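Home | Politics | Claims | Archive | About

Did Covside's Mayor Cancel the August Runoff?

By Shabnam Abbasi
Sunday, May 31, 2020
2 min read

A post shared widely among Covside residents this week says Mayor Piret Priedītis has "canceled" the city's August runoff so she can stay in office. She hasn't, and she couldn't if she wanted to. The date is set by the city charter, and changing it would take a vote of the council.

What Priedītis signed was an order closing one polling place, the one on Rullaten Street, and sending its voters to the Grigaitė school. The order uses the phrase "voting at this location is vacated." Somebody read "vacated," wrote "canceled," and left off the part about the location.

The post had been shared 1,054 times by Friday night. It includes a cropped picture of the order's second page, which begins in the middle of a sentence. The first page, where the new address appears, isn't in it. The full order has been on the city clerk's website since the day it was signed.

Kristaps Zariņš, who finished second in the first round and will face Priedītis in the runoff, didn't write the post. He did share it, with the comment "Big if true." Asked whether he had read the order before sharing it, Zariņš said his campaign was "raising questions residents deserve to have answered." He didn't say which questions. The comment was still up on Saturday. 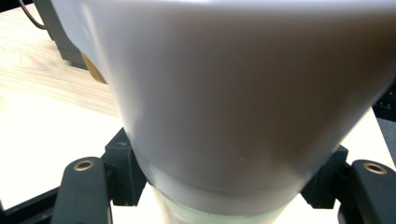 The mayor's side has some explaining to do as well. Her spokeswoman, Ieva Liepiņa, called the closing "routine" and said every affected voter had already been told by mail. City records show 899 registered voters assigned to Rullaten Street. The clerk's office, which handles the mailing, says the letters haven't gone out yet. Liepiņa later said she had meant that the letters were "in process."

She also said the building was too small to keep voters apart safely. That may be so - the order gives a limit of 50 people inside at one time - but it doesn't say what the limit is at the school, and Liepiņa couldn't provide it.

Council member Jurgita Luik, who has backed neither candidate, said she wants the order reworded before the letters are printed. "If you mean moved, write moved," she said.

The clerk's office says the runoff will go ahead in August as scheduled. Voters assigned to any other polling place will see no change. Those on Rullaten Street can check their new assignment with the clerk, and should probably do that before relying on either campaign.

Claims | Latest | Send Us a Tip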